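Almohadillas Biwott para pinza manual: montaje, ajuste y desgaste

Valoración: 7 sobre 10

El kit Biwott sustituye el recubrimiento de las puntas en pinzas manuales de dos dedos, las que se usan para grabar demostraciones que después reproduce el robot. Lo tenemos en servicio desde noviembre en el puesto Ata, con dos pinzas en uso alterno y objetos domésticos ligeros: bolsas, envoltorios, sobres de tela o papel.

Contenido

Un par de almohadillas azules, una galga de separación, tornillería de repuesto y una hoja de instrucciones. No incluye llave. La hoja indica el par de apriete en letra muy pequeña y omite el orden de montaje.

Montaje

Hay que retirar el recubrimiento antiguo, eliminar los restos de adhesivo con alcohol isopropílico y dejar secar el dedo antes de presentar la pieza nueva. Se coloca primero el lado fijado por tornillo, sin apretar, y se cierra la pinza sobre la galga. Con las dos caras paralelas se aprieta de forma alterna. Si se aprieta un lado por completo antes de pasar al otro, la almohadilla gira y el cierre queda en cuña: la punta toca antes que la base y las láminas finas se escapan.

El cambio completo lleva 5 minutos por dedo, sin contar el secado.

Ajuste

Tras el montaje es obligatorio repetir el cero de apertura. El espesor nuevo desplaza el punto de cierre y, con el valor anterior, el registro marca contacto antes de tiempo. El procedimiento que seguimos es cerrar sin objeto, guardar el cero, abrir al máximo, guardar el tope y comprobar con una hoja de papel, que debe quedar retenida en toda la anchura de la punta.

Desgaste

A los 1.000 ciclos, aproximadamente, el borde delantero pierde textura. Con cartón no se aprecia. Con plástico metalizado el agarre empieza a resbalar si se toma por una esquina. El polvo de los envases alimentarios acelera el problema, y una pasada de paño húmedo al terminar cada sesión lo retrasa bastante. El adhesivo de las etiquetas es peor, porque arrastra material al despegarse.

El juego anterior, de Bomis, duraba más, pero era más rígido y marcaba los envoltorios blandos.

A favor: buena adaptación a superficies arrugadas, color fácil de distinguir en la grabación, recambio sin desmontar el cuerpo.

En contra: instrucciones incompletas, tornillos de cabeza blanda, venta solo por pares.
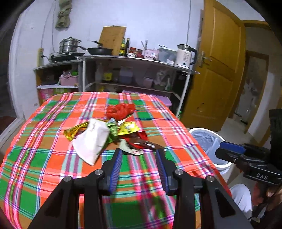
Irnley, 9 de abril

Pila de envoltorios y una bolsa roja sobre el mantel a cuadros, con las puntas azules separadas. El mantel conviene tensarlo antes de empezar: al cerrar a ras de mesa, las almohadillas blandas pellizcan la tela con más facilidad que las rígidas. Para este tipo de material trabajamos con el cero recién guardado y revisamos los tornillos de las puntas al cambiar de pinza.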